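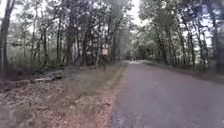
The paved way through the woods.

By Jonalyn Lagman
August

Most "about us" pages for outdoor schools promise that a week under the trees will change your child. We doubt it. I started Plomance after reading too many of those pages as a parent, and I still wince when I read ours, so I have kept it short.

Plomance is a day school for ages six to eleven, with 139 children enrolled. We teach reading, math and science, and we do a good part of it outside. Our main building is in Posino. The second site, Galang, is smaller and has a better kitchen.

Visitors ask whether kids learn more outdoors. I have read the studies people send me, and plenty of them compare a happy small class with a miserable large one and then give the trees the credit. Our own reading scores went up in our third year. We also hired two reading teachers that year, so draw your own conclusion.

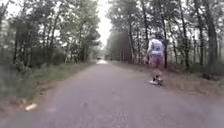 What I will stand behind is duller. Children here get a long lunch. They get 291 minutes of math a week, taught by people who like math. Nobody is graded on "wonder." We dropped the Starkanura program, which sold us badges for noticing things, after one term — the kids had noticed that the badges were all the same.

Fees are on the office door and we will read them to you over the phone. There is a $400 deposit, and you get it back if you change your mind before the first day. I have seen schools call that kind of thing a "commitment gift." It's a deposit.

If you want to look around, come on a Tuesday, when classes are running as normal and we haven't tidied up. Bring your child and bring your doubts. Ask the teachers whatever you like while I'm out of the room — they have been told they can answer.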